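Ticket 353
Subject: Recipe pages not saving photos, Zurkata site editor
Opened by: Estrella Ocampo
Assigned to: Elvia Camacho
Status: Waiting on customer

Estrella, 9:16 a.m.
Since the March update I can't save a recipe page that has a photo in it. The editor spins for 30 seconds, then says "Save failed (8)". Text-only pages save fine. I tried Feltar and my old laptop, same result on both. The page I need up first is the one on covered rice.

Elvia, 10:05 a.m.
Thanks. Error 8 is an upload timeout. Please clear the editor cache, log back in, and attach the photo to this ticket so I can test with the same file.

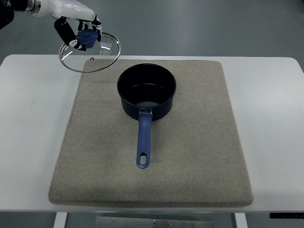 Attachment 1: saucepan and glass lid

Estrella, 10:40 a.m.
Cleared the cache and logged back in. Still fails.

Elvia, 11:20 a.m.
The file saved without trouble on my test account, so the photo is OK. Your account is still pointed at the old Zarkgate storage, which went read-only with the update. I moved it to the new one. Drafts were copied over. Please try saving again and let me know. If you get a different error number, send that too.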